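In Praise of the Toy With No Instructions

My mother-in-law brought a present for our youngest over the holidays, and it came with a booklet of twenty pages, a charging cable and an app. He opened the box with such hope, bless him, and then he sat on the rug for most of the afternoon while the grown-ups hunted for the password. I have been thinking about that afternoon ever since, and I'd like to put in a good word for the plain old toy.

I grew up in Belen with two sisters and one crate of blocks my grandfather had cut from scrap. There were no pictures on the crate showing what we were supposed to build, so we built whatever we wanted – garages, graveyards for bugs, a very long hotel for my sister's plastic horses. When we quarreled (and oh, did we quarrel) it was over who got the long pieces, and we had to work that out among ourselves, usually loudly and usually under the dining room table.

I know how this sounds. Every generation believes its own childhood was the last good one, and my own parents worried plenty about television. I'm not against a toy with a battery in it, either. We had a little train that went in a circle and I loved it dearly for a whole winter.
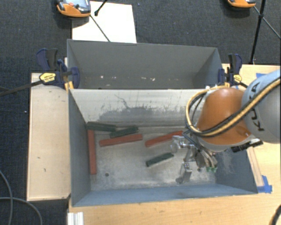 What bothers me is how little room so many of the new toys leave for the child. They talk first. They have a name already, and a favorite color, and a song, and they will tell you when you've gotten something right. My neighbor Shih-chieh Chou taught kindergarten for many years, and when I complained to him over the fence he said that the children he remembers best were the ones who could be happy with a box lid and a piece of string. He also said some of them were terrors, so there you go.

Then there's the money. I paid around $20 for a second-hand bag of blocks last May, and all the cousins, even the twelve-year-old who thinks he's past such things, have been down on the floor with it at one time or another. I couldn't tell you where the talking bear is. Under a bed, I think, and I hope it's switched off.

So if you have a birthday coming up in the family, you might think about something simple this year. Wrap it in nice paper, let the child be a little disappointed for ten minutes if need be, and then go in the kitchen and put the coffee on. You may get to drink the whole cup while it's hot.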